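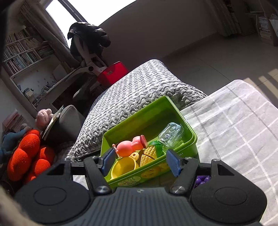

Play food and odds and ends in a green plastic box, up on the quilted blanket for sorting.

Sorting small toys on the bed

Small toys are harder to keep in order than big ones. A plush bear has one place to go and you can see when it isn't there. Play food, capsule toys, beads and little figures drift from room to room and end up in whatever tub is closest. These are the steps we use at our place, and they will work for any mix of bits small enough to fit in a child's hand.

Pick the right surface

A bed is better than the floor. You can sit or stand at it without kneeling, nothing rolls under the furniture, and the fabric stops hard plastic from clattering. Make the bed first and pull the cover flat. A plain or lightly checked cover is easiest, as small pieces disappear against a busy print. Beads are the exception to all this. Tip beads into a baking tray with a lip, or you will be finding them in the sheets until February.

Do it in daylight if you can. Morning sun across our bed comes in from about the time the breakfast dishes are done, and the shadows help you spot the little pieces.

Move the large soft toys and the books to one end before you start. They don't need sorting and they only take up room.

Empty the box in stages

Don't upend the whole lot. Lift out the large pieces by hand, then tilt the box and let the smaller things slide to one corner. Look over that corner before you shake anything out. Loose strings of beads tangle around whatever is next to them, and it is quicker to lift them free while everything is still in the box.

If there is a smaller container inside the big one, take it out closed and leave it for last. It has usually been packed by a child for a reason and may only need a wipe.

Make groups by how things are used

Sorting by colour looks tidy for a day. Sorting by use lasts longer, because children look for a thing by what they do with it. Our groups are:

Play food, with the bowls and dishes that go with it
Animals and people
Capsules and whatever is inside them
Beads and anything on a string
Natural things, such as shells and starfish
Everything else

Keep the last group small. If it grows to more than a couple of handfuls, there is another group hiding in it. Ours turned out to be craft leftovers, which now live with the glue and paper.

Thabiso Ntuli from the Judley toy library sorts a lot more than we do. Their shelves hold 447 boxed sets, and every one gets checked when it comes back. His rule is to handle each piece once: pick it up, decide, put it down in its group. Going back over the piles is what eats the afternoon.

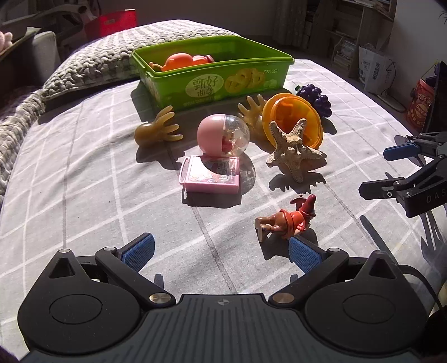 Partway through: capsule, rubber hands, starfish and figurine out on the bedspread.

Capsules

Capsule toys are worth keeping in their capsules if the two halves still close firmly. The clear half lets you see what is in there, and the toy is less likely to be trodden on. If the halves have gone loose, a strip of washi tape around the join will hold and peels off cleanly. Throw out any capsule with a crack, as the edges can be sharp.

Empty capsules are handy too. One will hold hair ties, doll shoes or a few marbles. Keep two or three and put the rest in the recycling if your council takes that kind of plastic. Keep all of them well away from babies and toddlers.

Soft rubber toys

Stretchy and rubbery toys pick up every bit of lint in the house. Wash them in lukewarm water with a drop of dishwashing liquid, rinse, and stand them on a tea towel. Don't rub them dry or you will put the fluff straight back on. A very light dusting of cornflour stops the tacky ones from sticking to their neighbours.

Store them away from painted figurines. Some soft plastics will mark paint if the two are pressed together through a hot summer. A paper bag between them is enough.

Starfish and shells

Dried starfish are brittle at the tips and do badly at the bottom of a box. Give them a shallow dish of their own, on a shelf if possible. Brush dust out with a dry, soft paintbrush. Don't soak them, as they can soften and start to smell. If one already smells a little, leave it outside in the shade for a day or two.

Hard plastic food and dishes

Solid pieces can go in a sink of warm soapy water. Hollow ones with a seam or a small hole should be wiped instead, because water gets in and stays there. Squeeze one next to your ear and listen for a slosh. If there is one, drain it, and if what comes out is black, bin the toy.

An old toothbrush gets the grime out of bumpy surfaces such as corn kernels and bunches of grapes. Work along the rows and then rinse under the tap.

Reusing food tubs

Biscuit tubs make good toy boxes. They are light, they wipe out easily and a child can carry one. Wash out the crumbs and grease first, including under the rim, and let the tub air overnight before you fill it. Leave the label on if the children already know the box by it. If you want it off, fill the tub with hot tap water for ten minutes, peel slowly from one corner, and take off the last of the glue with cooking oil on a paper towel.

We bought a set of lidded tubs from Esano a few years back and they are fine, but the lids went missing one by one. For toys in daily use, an open tub is less bother.

Putting it away

Fill each box to two-thirds. A full box gets tipped out every time someone wants the thing at the bottom. Put heavy pieces in first, and stand dishes on their edges down the side.

Strip the cover when you have finished and shake it outside before it goes back on. Check the corners of the blanket as well, particularly a thick textured one, where small pieces sit in the folds.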